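Home | Forums | Rules & Practice | Search | Log in
2 min read

Thread: grip rules for snack pouches, are we agreed??

idby_tess
Redoing our one page sheet for hand-held gripper work before December. Current rule: pinch pouches low, never on the seal. Laryea sheet says top third is fine. Which do people use?

708kg
Low. Seal grip tears stuff. Pridlow bench had 2 split pouches in a morning, both held by the top

moth_wrench
Disagree, low grip folds the pouch and then whatever reads the label is stuck. Depends on fill anyway

708kg
folding isnt damage tho

idby_tess
Ok but it's a fail on our sheet if the front can't be read. Maybe that's the dumb part

ilport_nights
We dropped the readable front rule at Ilport. Now it's just: both pads on the pouch, seal clear, lift straight up til you're past the box rim, 5 seconds max hanging. Second gripper can be in the box but stays on its own packet, no crossing
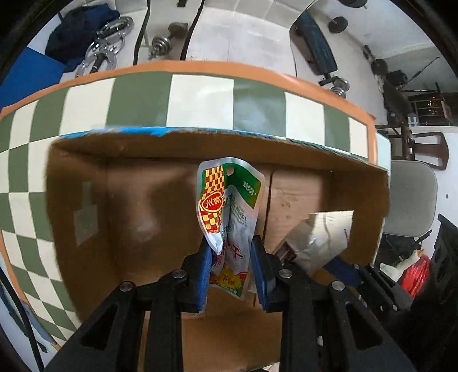
Creases we log, dont fail. Only fail for a drop or a torn seal. Also wipe the pads every 5 boxes, greasy pads make people squeeze harder

moth_wrench
Straight up is too strict imo. Deep box ok, shallow tray no

idby_tess
Taking the log-dont-fail bit. Still not sold on two grippers in one box with new poeple

ilport_nights
fair, we make them do singles first

14 replies hidden | 5 likes | Share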